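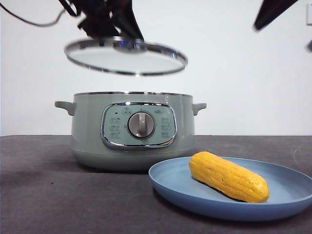 4.2 Rules for contact tasks with lidded vessels

The general rules of Section 4.1 tell the operator how to begin and finish a recording. They are not enough for tasks where one object covers another. A lid hides the state of the vessel, it can be set down at a wrong angle, and when it is made of glass it can also break. For this reason the Skelletti working rules contain a separate group for such tasks. The full set has 18 rules, and this section discusses the ones that caused the most disagreement between our two sites, Grolow and Villus.

The first of these rules concerns the grasp. The lid must be taken by its knob or central handle and never by the rim. At the Villus site the operators at first preferred the rim, and the motion was indeed faster. However, a rim grasp brings the finger tips close to the wall of the pot, and small errors of height then become pushes against the vessel. We therefore forbid it also in cases where the operator feels sure of the result. The rule applies to metal lids in the same way, although the risk there is smaller.

The second rule concerns release. A gripper may open only when the operator has judged the lid to be seated, and this judgement must be made from at least two camera views. From a fixed view beside the table, a lid which is lying slightly across the opening can look correct. From the wrist, the near side of the rim is easy to see but the far side is often behind the gripper itself. Figure 5 gives a typical wrist view for this family of tasks. The lid is on the pot with a dark gripper part at the knob, and the inner pot is visible through the glass. The plate with the model corn is in front, between the fingers that enter from the lower corners. Such a view helps with the near rim and with the distance to the plate, but by itself it does not satisfy the rule.

The third rule is about the neighbourhood of the vessel. Objects which are not being moved in the current step, for example a plate and its content, stay where the task card places them. They may be near the pot, but the operator must be able to bring the lid down without passing over them at low height. If this is not possible, the start position is changed before recording and the change is written on the card. It is not permitted to correct the position by hand during an episode. When a hand enters the working area, the episode ends.

We also limit which objects may be used. Food is replaced with models of similar shape. Any electric appliance is unplugged for the whole session, even if its controls are part of the task. This second limit was taken over from the older Gebreyes checklist with no change in its wording, and neither site asked for an exception.

Figure 5. Wrist camera view of the covered pot, with the plate and model corn in front.

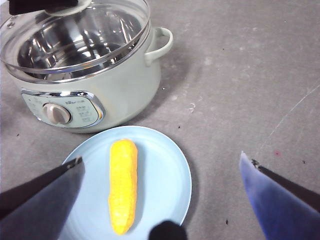 Who decides whether an episode with a badly seated lid is kept? The reviewer decides, using the recorded views and the operator's note, and the operator of that episode cannot act as its reviewer.

In practice this separation was the most difficult part to keep. On small teams the same person often wants to record in the morning and review in the afternoon -- and this is allowed, but only for the episodes of a colleague. The reviewer gives one of three marks: accepted, accepted with remark, or rejected. A remark is given when the task was completed but a rule on the way was not fully respected, such as a release that came before the second view was checked. Rejected episodes are not deleted. They are stored apart with the reason, and they may be used for the study of failures but not for training.

Up to 7 April 2023 the two sites had recorded 1646 episodes with lidded vessels under these rules. Of these, 1315 were accepted and 215 were accepted with remark; the others were rejected. The remarks were spread unevenly over the rules. The release rule received the largest share at both sites, while the grasp rule produced very few after the first weeks. We do not take this as proof that the grasp rule is better written. It is simply easier to check, and a reviewer can see in a moment where the fingers are.

One point is still open. The rules say that a lid is "seated" when its rim lies evenly on the vessel, but they do not say how much gap is still even. Grolow uses the eye of the reviewer. Villus would prefer a measured limit, and has proposed to test one on the coloured enamel pots, where the edge is easy to separate from the background. Until this is done, remarks about seating from the two sites should be compared with some care, and in Section 5 we report them separately.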